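我们小组的期末报告:宿舍区剩菜去哪儿了
麦小凤(Siu-fong Mak)执笔,组员杜锦华(Kam-wah Tu)
提交日期:9/10/23

先交代一下这个题目怎么来的。八月份我还没开学就搬回宿舍了,食堂只开一个窗口,我天天看着阿姨把一盆一盆的米饭倒进桶里,心疼得要命(我外婆要是看到会当场骂人)。开学后老师让大家自选题目,我第一个就想到这个,拉上锦华就开干了。

我们的问题很简单:同学们到底剩什么、剩多少、为什么剩。原本还想研究餐厨垃圾的运输和处理,后来发现根本做不完,老师也劝我们收一收,所以这份报告只讲盘子里的事。

调查分两块。一块是问卷,我们在食堂门口发,一共收回341份有效的。发问卷真的很考验脸皮!锦华特别会跟人搭话,我就负责站在旁边递笔。另一块是称重,在回收台旁边放一台厨房秤,征得同学同意以后把剩菜倒进小盆里称,每餐称满50盘就收工。称的时候要先把骨头、虾壳和鱼刺挑出来,因为这些本来就不能吃,算进去对大家不公平。第一天我们忘了挑,那天的数据全部作废,白白闻了一中午的糖醋味。

结果里最让我意外的是米饭。我一直以为大家剩得最多的是青菜,结果称下来米饭稳稳排第一,每盘平均剩28克。问卷里的原因也很一致:一份饭的量是固定的,打饭的时候又赶时间,懒得开口说“少一点”。有个同学在备注栏里写:“我说了少一点,阿姨以为我客气,又给我加了一勺。”我们俩看到这条笑了好久。青菜剩得没有想象中多,倒是汤里的冬瓜几乎没人碰,我自己也不爱吃,就不评论了。

男生女生的差别我们也比了,不过女生的问卷明显多一些,样本不平衡,所以这部分我不敢下什么结论,表格放在附录里,大家看看就好。午餐和晚餐的差别比较清楚,晚餐剩得少,我猜是下午上完课真的饿了。

光调查不改变什么总觉得不过瘾,我们就去找食堂经理谈,想试一个“小份饭”窗口。经理人很好,但是担心排队变慢,最后同意让我们用100份小份饭试一次午餐。准备工作比我想的琐碎得多:饭勺要换小的,价格牌要重写,还要让大家远远就知道这边打的是小份。 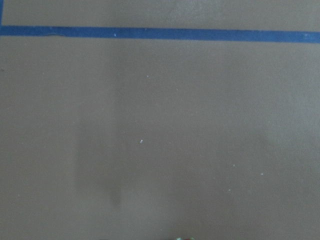
小份饭的标识我们改了好几版。最早是一张A4纸,写得密密麻麻,排队的人根本不会停下来读。锦华说干脆少写字,多用颜色。我觉得有道理,像灰褐色的台面上横着贴一条深蓝色胶带,就算贴得不太平,左边高一点、右边低一点,眼睛还是会先看到那抹蓝。后来我们就照这个思路,把牌子的底色换成素的,只在“小份”两个字下面画一道粗粗的蓝线,写字的部分砍掉了一大半。

试行那天小份饭全部打完了,比我们预计的快,后面还有几个同学来问明天有没有(没有,对不起!)。我们也称了小份饭的盘子,剩饭明显比平时少,不过只有一餐的数据,来的可能本来就是比较在意浪费的人,这一点老师在中期汇报时已经提醒过我们了。

如果重做一次,我会把问卷缩短。现在这份有些题目意思重复,好几个人填到后面就开始一路选“一般”。称重也应该多做几周,最好避开考试周,那段时间大家吃饭的时间很乱。锦华想补充的是,应该早一点跟打饭的阿姨们聊,她们对谁剩什么清楚得很,我们到最后一周才去请教,好多有意思的说法都没来得及写进来。

附录依次是问卷原题、称重记录表和小份饭价格牌的定稿。原始记录本在我这里,想看的同学下课来找我拿。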